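Sim robot drives fine but ignores our waypoints - student club project

Posted in: Robotics clubs and classes
Asked by jsowerby_club

Hi all, hoping someone has used the Prenlow simulator with students. I help run an after school robotics club and we signed up for the Cornemon challenge, the virtual one where the robot has to move around a house and get to set spots in each room. No real hardware, all sim.

Kids wrote the route as a list of waypoints. First few work. Then it starts turning too early and ends up pointed at a wall. Same spot every run, so not random. We tried slowing it down, no change. Tried a fresh install on a second laptop, same thing. Run log is 300 lines and I can't see anything in it that looks like an error.

Two of the students are convinced its the map, the others say its the turning code. I teach math, not programming, so I'm not much of a referee. Round one closes soon and they would really like to have somthing to send in.

Thanks - Joanne Sowerby

dustpan_dave

Had this. Reinstall it and clear the cache folder. Worked for me last October.

If not then its probably your graphics driver.

Wayne Bainbridge

Not the driver, and she already did a fresh install. Our club did this same challenge last year, so here goes, sorry for the rush, typing this on a break.

Check your angle units first. Prenlow wants radians in the turn call but the waypoint editor shows degrees. If the kids typed a 30 in there by hand it will spin to someplace silly. The small ones look almost right, so you don't notice until a bigger turn comes up. That got us for 2 weeks.

Second thing - the heading doesn't reset between waypoints. Every turn adds on to the last one. So a little error at the start gets bigger and bigger and by the third or fourth point you are looking at a wall. Have them print the heading at each stop and compare to what they think it should be. Takes one class period.

Third, save a camera view at every waypoint. Way easier than reading the log. Put them up on the projector and let the kids argue over which way the robot is really facing. Two of ours:

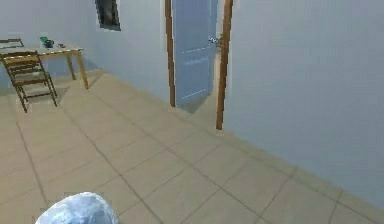 Doorway, with the table off to the left. 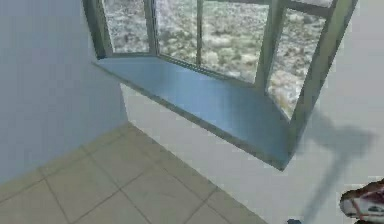 Once they had a stack of these they wrote down what they expected to see at each point before running it. Door, window, whatever. Then ran it and checked. First one that didn't match, thats where you start looking. Beats guessing about map vs code, and the kids who don't like typing get a job too.

As for the map, it could be that as well, but test it the cheap way. Take out all the turns, drive straight from the start point and see if the distance comes out right. If it does, leave the map alone. We let one boy "fix" ours and lost a whole meeting putting it back.

Also make sure everybody is on the same scene file. Nuttall and Mumard are both in the download and the room layouts are different. Waypoints from one won't work in the other and it doesn't warn you.

Post the turn function if you're still stuck, just that part, not the full log please.

jsowerby_club

Wayne thank you!! Checked the file at lunch and yes, degrees, typed in by hand, all over the place. Haven't changed it yet, want the students to find it themselves tomorrow. Will do the heading printout too and post the turn function if its still off after that.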